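The Flolleo steamer basket is a single-tier round bamboo basket for buns, dumplings and cut vegetables. It is supplied by Peeters and stocked at the Breltham and Desville counters under item number 337.

## Base and wall

The wall is bent from thin strips of pale bamboo. The base has parallel slats with long, round-ended openings between them, set in staggered rows. Steam passes through the openings. Leave space between pieces, as dough expands during cooking.

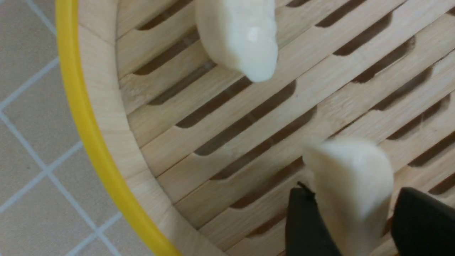
*Supplement to the general list, p. 61*

Two white pieces are shown on or just above the base. Small items can be placed directly on the slats; sticky doughs need a paper or leaf liner. Do not cover every opening.

## Rim and bands

A yellow rim runs around the top edge, with a second yellow band around the lower edge. Both are smooth and can be wiped with a damp cloth. Check them for cracks before each use and keep them clear of open flame.

For serving, move the basket to a flat, heat-resistant surface. A tablecloth alone does not protect the table; put a trivet under the basket when it comes off the pot. The light wall and yellow bands are shown next to a beige cloth with a white grid, with a small orange cube nearby.
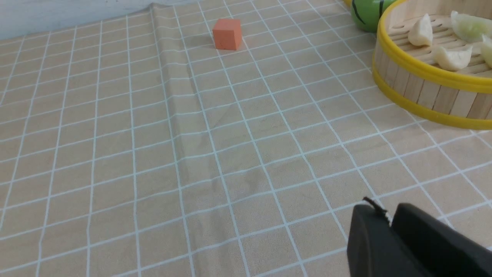 ## Care and reordering

- Rinse in warm water without detergent.
- Air-dry on edge, away from direct heat.
- Do not store in a closed bag.
- Liners: item 1273, pack of 92.

Trade orders: Marijke De Bruijn, Desville counter.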